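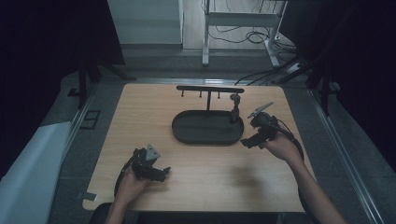

Figure 3. The T-shaped stand with its oval tray, on the table used for the small-items task.

3.2 The stand

I picked this stand because it looks like the kind of thing people keep on a dresser, and I wanted to know what happens to small items once they have a place to hang. It's a black oval tray with a raised rim and a T-shaped rack rising from the back. Three short pegs hang from the crossbar, and the crossbar runs almost the full width of the tray, so anything that slips off a peg should have a fair chance of landing inside the rim (that was my hope, anyway!).

My first worry was the spacing. The pegs are evenly spaced, but the post sits between the middle one and the right one, and I kept wondering if people would treat the two sides as separate spots. İlker Uysal, who coded the Rornside sessions with me, thought they would. I wasn't so sure - I figured most people would just go for whatever peg was free.

We logged 1,143 placements in all, and 603 of them ended on a peg. The rest went into the tray, which surprised me a little. The tray is flat and matte inside, and I think people simply like dropping things on a flat surface when they're in a hurry. Items left on the bare wood were put in a separate group and I come back to them in Section 4.

We kept the table clear of other household stuff at the start of each session. In the Achari pilot we had left mugs and mail out, and the coding got messy fast. The pilot placements are not included in the totals given here.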